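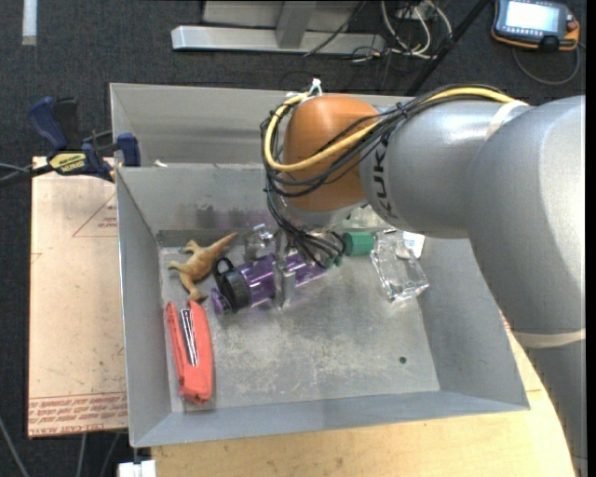
Colton Doucette wrote under last year's notice that he would have applied if he had known what "mixed goods" meant, and that he had pictured pallets of canned soup. He asked us to say plainly what is in the bins, what a person does with it all day, and whether you need to be strong. He also asked why the pay was at the bottom. The pay is now near the top.

Seasonal Sorters, Mixed Goods – Dudix, Drinby site

Dudix is hiring sorters for the fall and early winter. We take in unclaimed items from schools, gyms, swimming pools, bus lines and summer camps, sort them, and send them on for return, resale, donation or recycling. The work is indoors at our Drinby building, on the Ellonen Road side.

Job title: Sorter, mixed goods
Type: Seasonal, paid hourly
Pay: $14.25 an hour, paid every second Friday
Shifts: Morning, 6:30 to 12:30, or afternoon, 1:00 to 7:00
Reports to: Floor lead for the shift
Starts: Early October
Ends: Week before Christmas, with a few places kept on after that
Apply by: 25/09/2018

What is in the bins

Everything people leave behind. A typical open metal bin on the floor has a purple water bottle, a toy dinosaur, a piece of folded red fabric that could be a pouch, a green cap and a clear plastic container in it, all lying where they landed. The next one might be all swim goggles and one shoe. Camp bins are heavy on bottles, flashlights and towels. School bins are heavy on lunch containers, pencil cases and small toys. Bus bins have umbrellas, gloves, paperbacks and a lot of single earbuds.

We do not take in phones, wallets, keys, medicine or ID. The places that send us goods are supposed to pull those out first. They get missed sometimes, and when you find one it goes straight to the floor lead in the gray envelope, with the bin number written on the front. Please do not set it aside to finish the bin first.

Last November we sorted 2,188 bottles and drinking cups. That was the biggest single group, ahead of hats and gloves.

What you would do on a shift

You collect a bin from the intake line and check the number on it against the sheet. You take the items out one at a time and look for a name. Names turn up on the bottom of bottles, inside the flap of a pouch, on the underside of a lid, on the tag of a sweater, and on toys, usually on a foot or the belly. Anything with a readable name goes on the return shelf with a tag.

Everything else goes to one of these:

Wash – bottles, food containers, lids and caps
Laundry – clothing, towels, fabric bags and pouches without electronics in them
Toys – whole toys only, with soft toys kept apart from hard ones
Small goods – glasses cases, hair ties, stationery, games
Parts – single caps, single lids, straps, anything that clearly belongs to something else
Out – broken, moldy, leaking or sharp

The parts station is where new people go wrong most often. A loose cap looks like trash. Before it goes anywhere, check the same bin for what it fits, then the bin that came in with it. If you find no match, it goes in the parts drawer for its size. We match a good number of bottles this way at the end of each week, and a bottle without a cap cannot be resold or given away.

Bottles and containers have to be opened at the wash station and nowhere else. You will understand why after your first week of camp bins. Look before you unscrew, point the opening away from yourself, and use the sink with the guard on it.

Pouches and pencil cases get opened and emptied on the table, every pocket. Check that the zipper runs the whole way. A pouch with a stuck zipper goes to small repairs, and the repair table will decide.

Toys get a look for loose parts, battery covers and small magnets. If a battery cover is missing or taped, the toy goes in Out, even if it is a nice one. Dinosaurs, horses, cars and other solid plastic toys are among the easiest things we handle. They get wiped down and put on the rack.

At the end of the shift you wipe out your empty bins, stack them by size and sign the sheet. Leave a half-finished bin where it is with the orange card in it so the next person knows.

Pace

We ask a trained sorter to finish a full shift's worth of bins without rushing, and that number depends on what came in. Glove bins are slow. Towel bins are fast. There is no bonus for speed and no penalty for a slow bin. We do check accuracy. The floor lead goes back through one finished bin per person per shift in the first month, and you stand there while it is done so you can see what was missed.

Across the whole season we expect nearly 700 bins at this site. Last year it was fewer, and we were short of people for the last three weeks of it, so we are hiring earlier this time.

What you need

Good enough eyesight, with glasses if you wear them, to read faded marker on plastic.
Hands that can manage small lids, clips and zippers for several hours.
To be able to stand for most of a shift. High stools are available at the wash and parts stations, and we can arrange for you to work at those more often.
To be able to read and write short notes in English. "Blue bottle, no cap, name starts with R" is the kind of thing.
To be 18 or older.

You do not need warehouse experience. You do not need to be strong. Full bins are moved on carts, and anything heavy takes two people or the lift table. You do not need a car, but the last bus from Ellonen Road leaves at 7:20, so afternoon people who use it should tell us and we will put them on the early cleanup.

What helps

A few of our best sorters came from school kitchens, thrift stores and child care. If you have run a lost and found of any kind, say so in your application. If you can sew on a zipper pull or a button, say that too – the repair table only has 2 regular people and they would like a third.

Clothing and safety

Closed shoes are required. We supply gloves in four sizes, aprons and eye protection for the wash station. Long hair has to be tied back. Take off rings and bracelets before you start, both for your own safety and so they do not end up in a bin. Some dust and mold comes in with the goods. If you have asthma or a mold allergy, tell us when you apply and we will talk about which station would suit you.

You will be shown the floor on your first day, including the marked areas, the stop buttons and where you may and may not stand. Everyone does this walk, including people who worked here before. The floor markings were repainted in the summer and the routes have changed.

Training

The first three shifts are paid training at the full rate. On the first you work alongside another sorter and do not handle bins alone. On the second you learn wash and laundry. On the third you do toys, small goods and parts, and in the afternoon group you also learn the return shelf, because that is when the return orders are packed.

Packing returns is a small part of the job but some people like it best. A school sends us a list of names, we pull the tagged items, and they go back in one box per classroom. Bottles go in upright with the caps on. Fabric goes around the outside. Last season 357 items went back to the person whose name was on them, and we would like to do better this year. Most of what we lose is down to names that were there and did not get seen.

Other places open

Wash station operator, mornings. Same pay. You run the rack washer, a Ragab model with a pull-down hood, and keep bottles, lids and containers together as sets while they go through. You would be on your feet and in a warm corner of the building. Some experience with a commercial dishwasher is useful.

Return shelf clerk, afternoons. $15 an hour. You keep the list of names, answer emails from schools and camps, and print labels. Needs steady typing and patience with spelling. One place only.

Breaks and other details

Each shift has one paid 20-minute break. The break room has a refrigerator, two microwaves and lockers. Please put your own name on your own water bottle. Items from the bins cannot be taken home, including items marked Out. There is a staff sale in the week before we close for Christmas, and seasonal people are included in it.

Parking is behind the building. The front lot belongs to the tile store and they do tow.

How to apply

Write to the Drinby office by email or on paper, or fill out the card at the front desk between 9 and 4 on weekdays. We need your name, a phone number, which shift you want, whether you could work the other one, and the date you could start. A resume is fine but not required. Two or three sentences about any work you have done with your hands or with a lot of small things would tell us more.

We call everyone back, usually within a week. If we would like to meet you, the visit takes under an hour. It includes a short walk through the building and one practice bin, which you sort at a table with a floor lead beside you. It is not timed. Ask as many questions as you want while you do it.

People who worked last season can skip the practice bin. Call the desk and tell them which shift you want, and bring your apron if you still have it.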